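Plundby building hangs its shared keys on a wall panel

Feb 5, 2021

Tenants at the Plundby workshop building no longer have to ask at the front desk for shared keys. A panel with four hooks went up on the wall of the ground-floor hallway this week, replacing the drawer where keys had been kept since the building opened.

The building has 300 tenants and one desk clerk, who works mornings only. In November the tenants' newsletter, the Ritchie, reported that the storeroom had stayed locked for a whole weekend when its keys were put back in the wrong drawer.
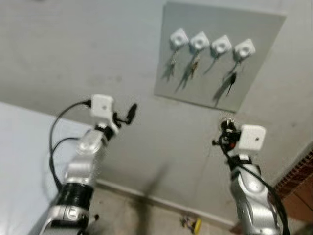
Cost and rules

The panel and hooks came from Staller, a hardware store two blocks away. The bill, including a spare set of storeroom keys, was $500. Keys are to be back on their hooks by 7 p.m., and anyone who needs one overnight must sign the book at the desk.

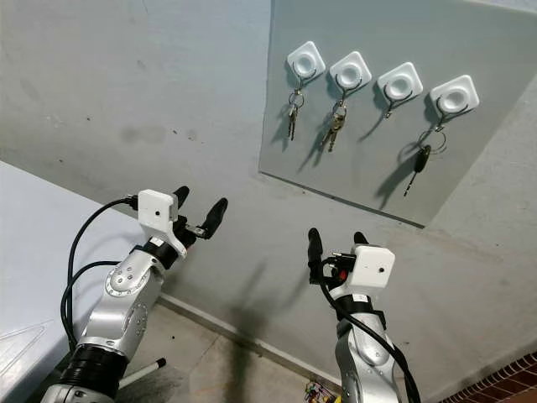 Parking has been the other complaint. Pinanari, the firm that manages the building, keeps one car on site for tenants who need to make deliveries, and until now its key was held at the desk. It will stay on the panel from now on. The car key goes on the rightmost hook, on its large metal ring, and the bunch with the brass-colored keys on the second hook from the left. Bookings for the car are still made by phone at extension 1063.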